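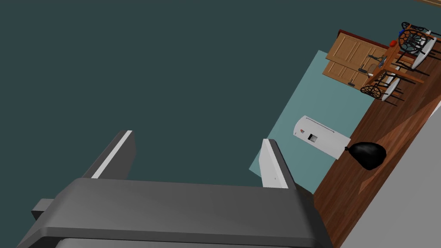

I've been hanging around robot labs long enough to know when somebody is about to show me a graph. Zamfira Buzatu had hers open before I'd even put my coffee down.

"Fifty kitchens," she said, tapping the screen. "Every one of them made up."

Buzatu runs a small manipulation group at Plerenthorpe, up a flight of stairs so steep I'd have words with whoever designed it. Her team trains robot arms to tidy houses, and nearly all of that training happens in simulated homes, the kind with cupboards along one wall, a dining table, a couple of chairs and a rubbish bag on the floorboards. You see it all from the wrist, looking out past the two fingers, and if you're anything like me your stomach takes a minute to catch up. Walls go sideways. The floor wanders off up the screen. I asked if there was a setting for that and got a very kind look.

The tilt, it happens, is what I'd come to talk about. Wrist cameras swing all over the place as the arm moves, and most training runs favour the tidy views, with the gripper pointing more or less straight at the job. Piret Eglītis, the group's PhD student, had a hunch that this was making the robots fragile. Start the arm at an odd angle, with half the view taken up by blank wall, and the policy (the bit of software that decides where to move next) would dither.

So she spoiled the starts on purpose! Her method, which the lab calls Muditz after a card game I still don't understand, begins each practice run from a bad pose and makes the arm find its own way back to a useful view before it's allowed to reach for anything. No extra demonstrations and no new camera. The only reward for that first stretch is how much of the target ends up in sight.

I love this sort of idea because I can explain it to my mum. If you've ever woken up in a strange hotel and groped for the light switch, you've done a Muditz start.

And the graph? Over 400 simulated test runs from awkward poses, the ordinary policy picked up the right object in fewer than half. Eglītis's version managed it in most of them, and it spent 9 seconds getting its bearings at worst. From the easy poses the two were neck and neck, so the odd practice hadn't cost them anything there.

Before anyone gets carried away (I did, for most of the train ride home), there's the real world to deal with. Marius Căpraru looks after the hardware side and he's the gloomy one. They've tried it on two actual arms since April, in a mocked-up kitchen downstairs, and the improvement shrank. Glossy things are a pain, he told me, and so is anything soft that sags when you touch it. He also reckons the real arm's cable will object to some of the contortions the simulated one gets away with.

Buzatu isn't fussed. She wants messier rooms next, with the furniture shoved about between attempts, and Eglītis is already building them. She had one half finished when I left, and was hunting through a menu for an uglier chair.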